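Chapter 11
Engine Coolant: Composition, Service Intervals and Testing

After reading this chapter you should be able to state what coolant does in a vehicle engine, choose a suitable type from the handbook, and record a test result in the service history.
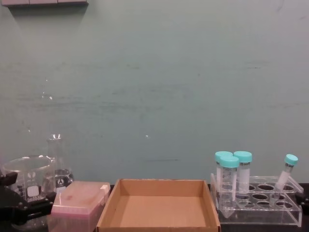
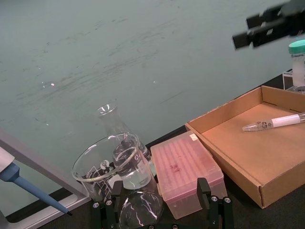 Figure 11.1 Laboratory ware at the bench, two views.

11.1 Purpose of the coolant

Coolant carries heat from the cylinder block to the radiator. It must also resist freezing, raise the boiling point and protect metal parts from corrosion. Plain water does only the first of these well.

Most coolants are a mixture of water, glycol and a small quantity of inhibitor. The inhibitor is used up in service. A mixture that still gives good frost protection may therefore have lost its resistance to corrosion, and the two properties are tested separately.

11.2 The Wirnaswood records

Sandamali Bhuiyan examined the service histories of 838 vans kept at the Wirnaswood depot. In 420 of them the coolant type had not been entered. Section 11.4 uses these records to show how a missing entry leads to the wrong fluid being added at a later service.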